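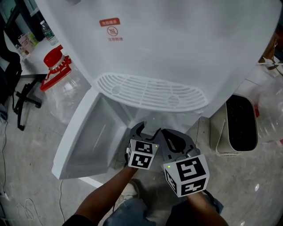

*Both grippers at the cabinet door of the office water dispenser.*

I spent a day last month at Fistlow, a small outfit that sells recordings of people doing chores to companies that train robots. You hold a gripper in each hand, you open a cabinet, you close it, you do it again. The patterned cubes on the grippers let the software work out where your hands went. A robot is supposed to learn cabinets from this.

I went in doubtful and I came out doubtful, though about different things.

My old complaint was that the setups were too clean. I can't make that one stick anymore. There's a water jug on the floor next to the dispenser, cables lying around, a trash bin jammed up on the other side. It looks like every office I've worked in. Good. A robot that can only open a door in a spotless lab isn't much use to me.

What bothers me now is the counting. The batch I looked at is called Arkley, and the summary sheet says 3,133 recordings. Great number. Go down a page and you find that 1,579 of them are doors and drawers, and those come from 17 locations. So you've got a whole lot of repeats of the same few hinges. I asked how many different doors were in there and got told the sheet doesn't track that. It should! If I were paying, it's the first thing I'd want to see.

Then there's the person. When I crouch down and pull a door open, I'm using everything I know about doors. I feel it stick, I shift my weight, I move my knee out of the way. The recording gets the path of the gripper and the view from my head. It doesn't get my knee. Maybe that doesn't matter. The folks at Fistlow say it mostly doesn't, but they sell recordings, so I'd like to hear it from somebody who bought some.

I'll give them credit for keeping the fumbles. My first few tries were bad (I came at one handle from the wrong side twice) and they stayed in, tagged as misses. The Todbridge set I wrote up last year had thrown all of those out, and you could tell.

They're planning another 300 recordings in July, all in kitchens nobody on the team has been in before. I've asked for the door count on that batch. If they send it, I'll post it here, whatever it says.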